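Support > Pascu Room Heater > Setup Guide > Choosing a Spot
Overview Unboxing Placement Power Cleaning

Step 2. Finding a good home for your heater

Before you plug anything in, take a slow walk through the room and think about where people sit, where they walk and where the pets like to nap. A little patience now will save you moving things later!

1. Stand the Pascu upright on a hard, level floor.
2. Leave 4 feet of clear space in front of the grille, and keep sofas, drapes and bedding well out of that space.
3. Choose a wall outlet the cord can reach without stretching – please, no extension cords or power strips.

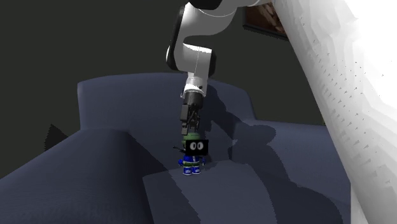
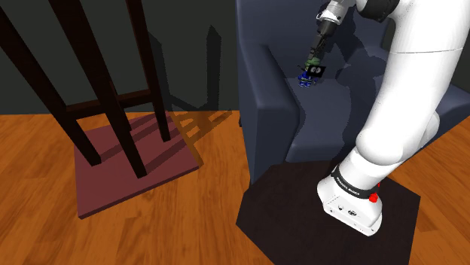
Sofas, chairs and floor mats

4. Lift any mat or small rug out of the way before setting the heater down, and never run the cord underneath one.
5. Pick up toys and other small things from the seats and floor nearby.
6. Switch to Low (1,000 watts) and let the heater run for 20 minutes while you stay in the room. A faint smell the first time is normal.

CAUTION: Do not drape clothes or blankets over the heater, even for a moment.

Note: If the Low light blinks, turn the heater off, unplug it and let it cool completely before going on to Step 3.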